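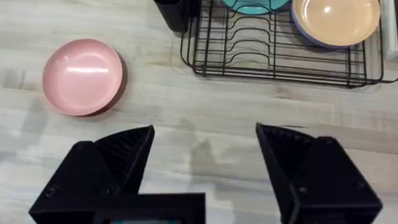

Can a robot do the washing-up yet? Parts of it, slowly, with a person close by.

I've followed the Koubek project since February and plates are still the hard bit. A rim is thin and a rack slot is narrow. 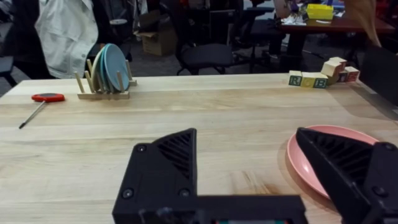
Kamran Malik reckons 800 practice runs would do for one kind of plate. I'd say more — my kitchen has four kinds, and two are chipped.
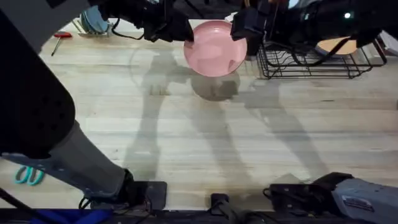

Two arms, one pink plate.

I'll keep my rubber gloves for now.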